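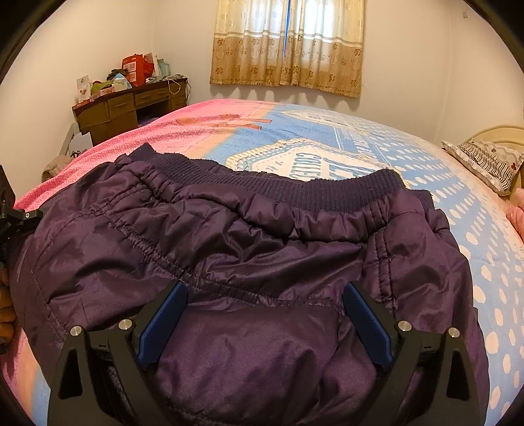
The Coat That Stays on the Bed

Home | Style | Food | Weekend | Subscribe

By Maksym Karpenko
Sunday, September 27, 2026

Every fall, usually on the first gray morning in Roscombe, I haul the winter things down from the top shelf and lay them out on the bed one at a time, and every fall it takes me most of the day. A purple quilted garment goes first, because it is the one I like best (and, I suppose, because it hides the least). Spread out on a bright sheet, all pink and peach and light blue, a dark padded coat shows you everything: the lint sitting in the ribbing, the creases that settled in over the summer, the puckers along the seams.

My aunt taught me to start with the knit band and I have never found a better place. Ribbing collects fuzz like nothing else in the closet, so I go along it with a soft brush, following the ribs, and then once more with a bit of tape wrapped around my fingers. After that come the seams, which I check by feel, slowly, pinching the stitching every few inches for loose threads.

Folding is where people lose patience! A puffy coat wants to be persuaded. Smooth the lower panel with your palms, bring the sleeves in loosely, and press the air out from the hem toward the top. If it springs back, let it, have some coffee, and try again in 5 minutes. I wore mine until the end of February last year and it took me 2 tries to get it into its bag.

Mending, buttons and the awful business of stuck zippers will have to wait for next week.

More in Weekend
Wool Sweaters and the Moths Who Love Them
A Slow Saturday at the Torres Fabric Shop
Closet Shelves for Small Rooms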